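Lista de verificación previa: puesto de doblado de ropa en dormitorio
Proyecto Drorton, emplazamiento Warumville. Revisión de julio.
Inspector: Somkiat Phromma. Responsable de puesto: Fongchan Yensuk.

1. Anchura libre de paso junto a la cama, mínimo 700 mm: CONFORME. Medida en el punto más estrecho, 752 mm.

2. Cableado fuera de la zona de trabajo: OBSERVACIÓN. La regleta blanca de la pared queda a la altura de la cama. Fijar los cables antes del próximo turno.

3. Superficie de apoyo estable: CONFORME CON RESERVA. La estera de piezas pequeñas cede bajo presión lateral y los dedos pueden engancharse en las juntas. Limitar la velocidad de aproximación a 300 mm/s en modo autónomo.

4. Prendas separadas antes del ciclo: NO CONFORME. Hay ropa negra amontonada. El planificador Trovness segmenta mal las telas oscuras superpuestas.

5. Parada de emergencia: CONFORME. Probada dos veces.

6. Autorización para doblar sin supervisión: DENEGADA. El registro acumula 3.646 intentos y la prenda azul marino sigue requiriendo intervención humana para localizar el borde. Las toallas lisas se autorizan aparte.

Comentario de F. Yensuk: de acuerdo con el punto 6. Pido repetir el punto 4 el miércoles con ropa clara.

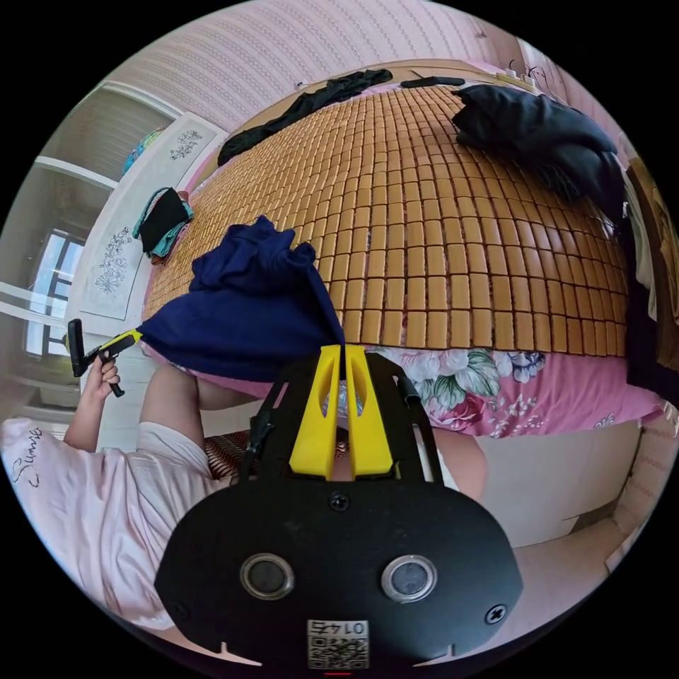
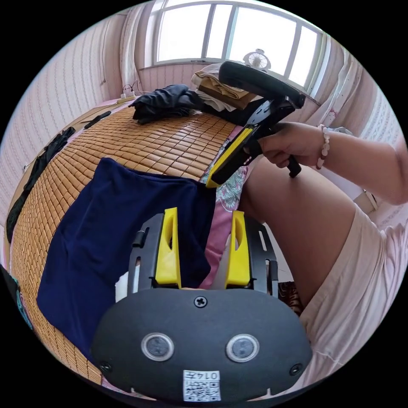
Puntos 3 y 4: estera, prenda azul marino y ropa negra sobre la cama.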